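Countertop spice rack: what goes on it and what stays in the cupboard?
Kitchen & Pantry > Storage and Organizing
Page 1 of 1

drunitz_pantry
Original post
Monday, 7:42 pm

We moved into a rental in Stindalcombe with a very small kitchen. There is one upper cupboard next to the stove and it has to hold all the dry goods. Flour and sugar went into a floor cabinet, which is fine. The small stuff is the problem: salt, baking soda, baking powder, cornstarch, cinnamon, cumin, paprika, that kind of thing. Most of it is still in the bags it came in, held shut with clothespins.

I am looking at a metal rack that stands on the counter, two levels, and glass jars with screw caps. Questions:

Do open racks work for this or does everything get greasy?
Same jars for everything, or different ones?
Is it worth labeling the jars on the lid or the side?

Budget is small. I don't want to drill into the wall.

ladle_and_lid
Reply 1

I've had an open rack for years. It gets greasy if it is next to the stove. Mine is on the far side of the sink and I wipe it maybe once a month. Put a square of paper towel under anything that drips (oil, vinegar) and you'll be fine.

Label the side. Lids get swapped.

Rafail Dimitriou
Reply 2

I would not put spices on an open rack at all. Light and heat both take the flavor out of ground spices, paprika being the worst. A rack looks good in a store and then you have gray paprika by spring. Cupboard with a door, or a drawer.

Salt and baking soda can live anywhere dry.

ladle_and_lid
Reply 3

Depends how fast you use it. I go through a jar of paprika in two months. It doesn't have time to go gray.

Rafail Dimitriou
Reply 4

Two months is fast. Most people have nutmeg from the last apartment.

drunitz_pantry
Original poster
Reply 5

I do have nutmeg from the last apartment.

The counter spot I have in mind is between the fridge and the window. No direct sun after about noon. Stove is on the other wall.

pristel_oven
Reply 6

I bake a lot, so my rack is only for baking things and the spices are in a drawer. The two groups get used at different times. When I am making bread I want salt, soda and starch in one place and I don't want to move the chili powder to get to them.

About jars: get the same jar for everything if you can. Same mouth, same cap, and then the caps can go in the wash together and it doesn't matter which one comes back. I use the 800 ml size for flour-type things and a small one for spices. Make sure a measuring spoon fits through the neck. Level the spoon against the inside edge of the neck and the extra falls back in the jar.

kontogiannis_s
Reply 7

Stavros here, I posted in the old thread about rack heights. Two things to check before you buy.

Height between the levels. Measure the tallest jar with the cap on and add enough room to get your hand over it. If you have to tip the jar to get it out, you will stop putting it back.

Solid shelf or wire shelf. Small jars tip on wire. A flat tray is better, and it catches what you spill so it doesn't get on the counter. The drawback is that you have to take everything off to clean it.

halfcup_hannah
Reply 8

Agree on the flat tray. I had wire and the little jars leaned all the time. I ended up cutting a placemat to fit.

Disagree about matching jars. If they all look the same, you have to read every label. I know my cumin because it's in an old jam jar. My husband knows it too, and he doesn't read labels.

pristel_oven
Reply 9

Cumin, sure. It's the white powders I worry about. Baking soda, baking powder, cornstarch, powdered sugar and fine salt are the same thing to the eye. I put baking soda in pancakes at seven in the morning thinking it was baking powder. Full amount. We threw out the batch.

halfcup_hannah
Reply 10

That is an argument for different jars!

pristel_oven
Reply 11

It's an argument for labels.

Rafail Dimitriou
Reply 12

You can do both. Same jars, but a different cap for each of the white ones. Or keep the white powders on the rack and the brown and red ones somewhere else, then at least you've narrowed it down.

For baking soda and baking powder, cut the front panel off the box and tape it to the jar. It has the date on it too. Baking powder goes weak, and once it's out of the can you have no idea how old it is.

drunitz_pantry
Original poster
Reply 13

Good point about the date. I hadn't thought of that. How full do people keep the jars? The bags I have are bigger than the small jars I was looking at.

ladle_and_lid
Reply 14

I never fill them. A third or so, and the rest stays in the bag in the back of the cupboard. If you fill to the top, you can't get a spoon in without making a mess, and if it picks up moisture you lose the whole lot.

kontogiannis_s
Reply 15

I fill mine. I don't want a jar and a bag of the same thing. That is twice the storage and the whole point was that there isn't enough storage.

ladle_and_lid
Reply 16

Then buy smaller bags.

kontogiannis_s
Reply 17

Smaller bags cost more by weight. The spice counter at Rallis sells by the scoop if you have one near you, and you can bring your own jar. They weigh it empty first. One of my jars is 313 grams without the cap, I wrote it on the bottom in marker so I don't have to wait for them to do it.

marrow_st
Reply 18

Check the seals on whatever you buy. A screw cap with no ring under it is not airtight and brown sugar will be a rock in a week. The rings come out for washing. Let them dry completely before you put them back or you are sealing water in with your salt.

drunitz_pantry
Original poster
Reply 19
Thursday

Bought a rack. Black metal with square bars, flat tray at the bottom. Jars are glass. It was almost 10 dollars less than the one I first looked at, and no drilling.

Only got as far as a few jars tonight. White powders on the rack and brown off to the side for now, following Rafail's idea. No labels on yet, so please don't start.

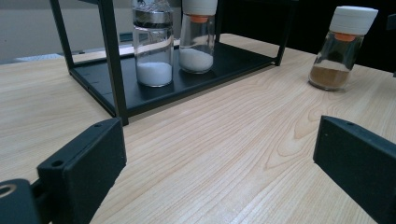

kontogiannis_s
Reply 20

Tray looks right. Leave the heavy jars on that bottom level and put the light stuff up top.

Does it wobble if you push on it? If it does, loosen all the screws, stand it on the counter, press down and tighten again. Assuming yours goes together with screws.

pristel_oven
Reply 21

Labels. Tonight. Two white powders next to each other is how my pancakes happened.

halfcup_hannah
Reply 22

One of those has a silver band and the other has a white cap, so she can already tell them apart. Just saying.

pristel_oven
Reply 23

She can. Whoever else cooks there can't.

marrow_st
Reply 24

The white caps have the orange ring, good. I'd use those for anything that clumps. Can't tell if the silver one has a seal inside or not. Turn it over the sink with a bit of water in it before you trust it with powdered sugar.

drunitz_pantry
Original poster
Reply 25

It does wobble slightly. Screws, yes. I'll redo them on the weekend.

Masking tape labels are on now, on the side, with the month. I'm going with 7 jars on the rack and everything else stays in the cupboard. The paprika is going behind a door.

Rafail Dimitriou
Reply 26

Good. And the nutmeg?

drunitz_pantry
Original poster
Reply 27

Smelled like nothing. It's in the trash.

ladle_and_lid
Reply 28

Whole nutmeg next time, with a small grater. It keeps for years and you only need one jar.

kontogiannis_s
Reply 29

If the wobble is still there after you redo the screws, check the feet before you send it back. Mine was missing one and the store mailed me a bag of them.

Log in to reply to this thread
Related threads: Drawer inserts for spice jars / Getting old label glue off glass / Flour in a floor cabinet, yes or no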